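Freshening up soft toys at home
Davina Cowie

I love this job! A grubby old bear can come up beautifully with things you've already got under the sink, and pandas are my favourite, white fur and all.
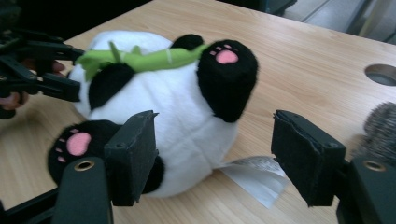

Before you wash
Read the label first. Check the seams for loose threads and stitch up any holes – stuffing gets everywhere otherwise. Anything with a battery box gets sponged by hand.

In the machine
Pop the toy in an old pillowcase, knot the end and run a cool, gentle wash with half your usual liquid. Go easy on the spin.

Drying
Squeeze in a towel, then peg it up by the pillowcase somewhere breezy. Mine took 6 hours in June. Brush the fur with a soft toothbrush while it's still a bit damp – so fluffy!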